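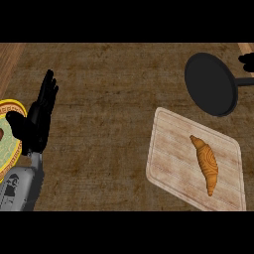
Learn > Cars > How Things Work

Why Do Tires Have Grooves?

Look closely at a car tire and you will see deep lines cut into the rubber. The pattern is called the tread.

When it rains, water lies on the road. A smooth tire can ride up on top of the water and slide. Grooves give the water somewhere to go – it squeezes out to the sides, and the rubber touches the road again.

Tread wears down as a car is driven. Small raised bars in the grooves show when a tire is too worn and needs changing.

More in Cars
What does a seat belt do?
How brakes stop a car
Why do cars have gears?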